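Kitchen sort-out day at Horkholm

7 September 2019

Doors open at Horkholm for the yearly kitchen swap. Bring what you dont use: bottles, trays, cups, boards. Clean please. Entry free, tea 5 a cup, 100 places on the list and filling up quick.

White board out on the table for both. 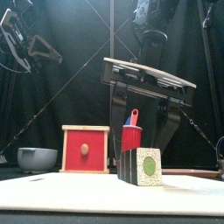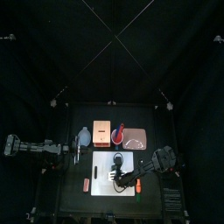 What goes where

Boards and trays to the Kerr table. Bottles and cups, Sindik side. Toy food welcome too, carrots and the like, kids corner takes it. No knives. Leftovers go to Goneck in January, not before. Parking round teh back.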